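Zeseo: Call for Participants, Line-Call Review Study

Zeseo develops software for checking line calls in amateur volleyball and badminton. We are recruiting line judges and scorers for a study of call accuracy at club level. The study compares calls made from the floor with calls made afterward on a tablet, using the Matubbar review tool.

Sessions take place at the Ferkura sports hall in April and run in the evening, starting at 6 p.m. Participants may apply for one sport or both. Food and drinks are provided at each session.

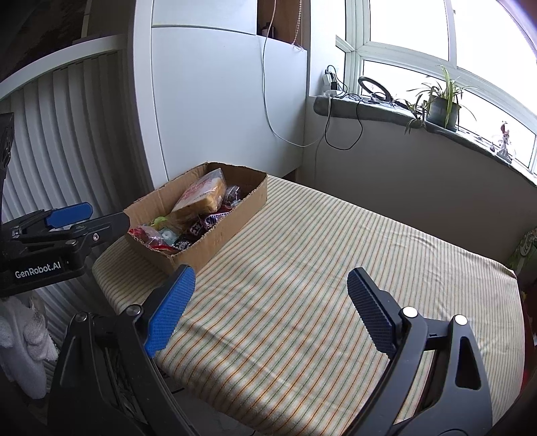
What participants do

Each participant attends 9 sessions. A session has two parts. In the first, you judge a practice match from an assigned line position and record every call on a paper sheet. In the second, you review clips from a different match and mark the ball or shuttle as in, out, or not visible. Clips may be replayed once at normal speed and once at reduced speed. Across the study, each participant reviews 1000 clips. A break of 15 minutes separates the two parts.

Calls are stored under a participant number. Clubs and leagues do not receive individual results.
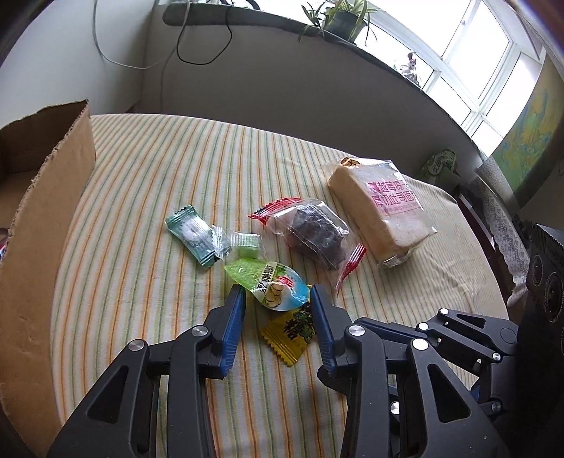

Snacks, individually packaged

Requirements

Age 18 or over.
At least one full season as a line judge, scorer, or referee in either sport.
Normal or corrected vision. Bring the glasses or lenses you use when officiating.
No current paid work for Zeseo or for Flerkow, which supplies the court sensors.

Payment

Participants are paid per session attended, at the end of the month. Travel by public transit is refunded on presentation of the ticket. Parking is not refunded.

How to apply

Send the Matubbar application form with your sport, years of officiating, and preferred line position. Applicants who are selected will receive a schedule and a consent form, which must be returned signed before the first session.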